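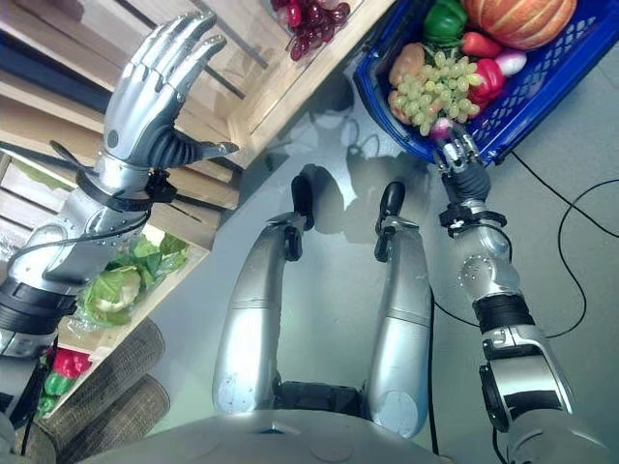

## Lina Saliba is back — and yes, I'm doing my own press release

Hi, it's Lina! My new album, *Fumgate*, comes out in June on Litska Records. It has 12 songs, and I wrote most of them at my kitchen table in Zolard after the last tour (64 shows, I slept for a month).

I'm playing a release night at the Saab Theater, doors at 7 p.m. There are only 400 seats, so please don't wait on me to remind you! Press folks, write to the Litska office for advance copies — I read everything they forward.
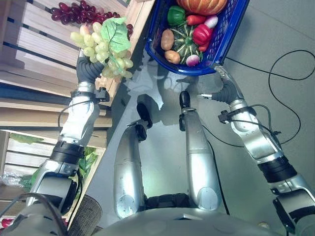 *Green grapes in hand, dark red ones on the shelf.*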